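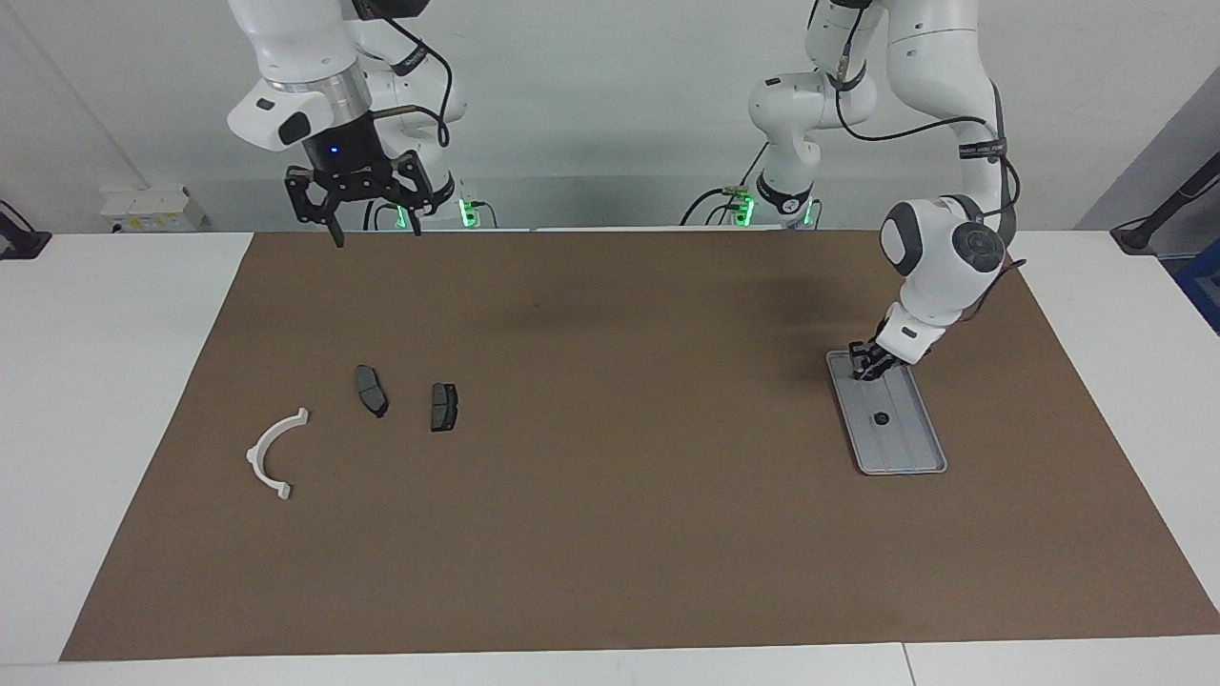
Jatberg Wall Matt in white: review

Jatberg sells this as a washable matt emulsion for interior walls and ceilings. It is water-based, low in odour, and comes in a short range of whites and greys. I used the plain white, which the tin gives a light reflectance value of 93. That is high for a matt finish, and it was the main reason for choosing it over the Keralden trade emulsion I have used for years.

The walls were sound plaster, previously painted in an off-white of unknown make. Preparation was ordinary: sugar soap, rinse, fill, sand, dust off. Filled patches were spot-primed with thinned paint as the label directs. I bought two tins and finished with a usable amount left in the second.

Application

The paint is thick in the tin and needs a proper stir. A layer of clearer liquid had collected at the top of both tins, and it took longer than expected to work back in. Once mixed it stayed mixed, including overnight in a covered kettle.

It loads well on a medium-pile roller and spatters very little. I tried a short-pile sleeve first and would not repeat it. The film went on too thin and the roller had to be reloaded constantly. With an Ahonen medium-pile sleeve the coverage was even and the texture slight. Cutting in is less pleasant. The paint drags on the brush, particularly in a warm room, and I ended up damping the bristles before each run along the skirting. Adding water to the paint itself would have helped the brush and spoiled the opacity, so I left it alone.

The open time is short. On the longest wall I had to keep moving, and the one place where I stopped to shift the steps shows a faint lap mark when the light comes from the side. A second person cutting in ahead of the roller would have avoided it. Ilham Bennani, who painted her stairwell with the same product in July, had the same trouble near the landing window and cured it by working in the evening with the heating off.

Coverage

Two coats were enough everywhere except over a strip of old pencil marking, which ghosted through until I sealed it. The first coat looked poor when wet and patchy for the first hour or so after that. It should not be judged until fully dry. The second coat levelled the colour completely.

The stated spreading rate is optimistic for a first coat on anything porous and fair for a second coat. Anyone buying to the label figure alone should round up to the next tin.

Finish

The surface is properly flat. There is a slight sheen at a very low angle, no more than on the Keralden, and it hides minor unevenness in the plaster better than I had hoped. The colour is neutral, with neither the blue cast of some brilliant whites nor any obvious warmth. Next to white gloss woodwork it reads as the same white in daylight. Under a warm lamp the wall looks slightly creamier than the trim.

Washability

Most washable matts will take a wipe and then show where they were wiped. After leaving the paint to harden for the full period on the label, I marked a section behind the door with pencil, black tea, boot polish and a greasy thumb.

Tea came off with a damp cloth and left nothing. Pencil needed washing-up liquid and a few passes. The thumb mark went with the same treatment. Boot polish left a grey shadow, which I would expect from any emulsion. The cleaned areas showed light burnishing where I had rubbed hardest, visible from the side only. The Borine Scrub Matt I tested on the same wall last year resisted burnishing better, but it costs more and is noticeably shinier to begin with.

Scuffs from furniture are a weaker point. A chair back dragged along the wall took the top of the film off rather than marking it. Touching in with a small roller worked well — the patch could not be found a week later. Touching in with a brush left a visible edge, so keep a mini roller with the leftover paint.

Packaging

The lid is a push-fit plastic type with a tamper strip. It reseals well and does not rust, but the rim holds a surprising amount of paint and there is no easy way to clear it. The handle on one tin pulled out at one side when lifted full. Carry it from underneath. The label instructions are clear apart from the recoat time, which is given in a table so small that I read it with a torch.

Verdict

For rooms with moderate wear I would use it again in white. For a hallway or a child's bedroom I would pay the extra for the Borine and accept the sheen. The Keralden remains easier to brush and dries more slowly, and I would still pick it for ceilings.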